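Horness Tidying Kit Review — Progress Report to Costex
14 April 2026

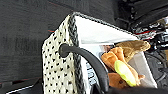
The review of the Horness kit at our Loldale site remains on schedule. Staff have logged more than 200 trial runs on household pickup tasks, including the handling of soft toys and storage baskets. Spending to date is $3447, all within the equipment line.

Setup instructions were found to be clear, but the calibration guide omits 2 steps, and Kouris has been asked for a corrected copy. Grip settings for plush items are still under review — a revised table will follow. Purchase advice will be submitted in July.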